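News from the Weidemann House of Prayer
August 19, 2020 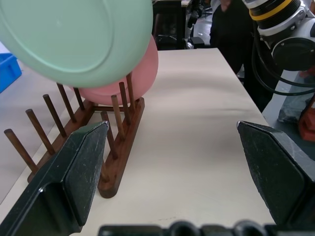

The Psalms in the Evening

Since March we have prayed Vespers with the doors of the chapel closed, and many of you have asked what we are reading and if you can read it together with us. The answer is yes. From the first week of next month we begin again with the Psalms of Ascent, one each evening, and we would be glad if you take your own Bible and follow from your home.

These are the short psalms, from 120 to 134, which pilgrims are thought to have sung on the road up to Jerusalem. I like them because they were made for people who are tired. Psalm 121 begins with a man who looks at the hills and asks from where his help will come. For many years I heard this as a comfort, as if the hills were beautiful and he was enjoying the view. Later a teacher explained to me that hills on such a road were also a place of robbers and of heat. So the question may be a worried one. "My help comes from the Lord" is then the answer of a person who still has to walk through those hills tomorrow.

I find this helpful in the present year. We pray the words before the danger is finished, and the psalm allows it. It says that the Lord will keep your going out and your coming in, and in these months we have learned how large these two small things are.

Psalm 126 will be harder for some of us. "Those who sow in tears shall reap with shouts of joy." Please do not hurry to the second half of the verse. In our house we will leave a silence of several minutes after the first half, and you may do the same. If there is a person you have lost and could not bury in the way you wanted, this is a good place to say the name.

How to Join

Vespers is at 7 in the evening. We read the psalm two times, slowly, with a silence between, and then we say the Our Father and the Magnificat. You do not need to sing. A booklet of 26 pages with all the psalms and a short note to each one is ready, and we can send it to you by mail without cost. Write to us at the Weidemann House, P.O. Box 3675, Starton, and tell us if you need the large print.

Our neighbors from the Jolter Street parish will keep the same order of readings, so if you belong to both communities you will not have to choose.

Retreat in Wokell

The autumn retreat in Wokell will take place with only 9 guests, each in a single room. The theme is also the Psalms of Ascent. All places are given already, but we keep a waiting list — please write to the same address. For those who cannot come, the talks will be printed in the next newsletter.

Pray for us, as we pray for you.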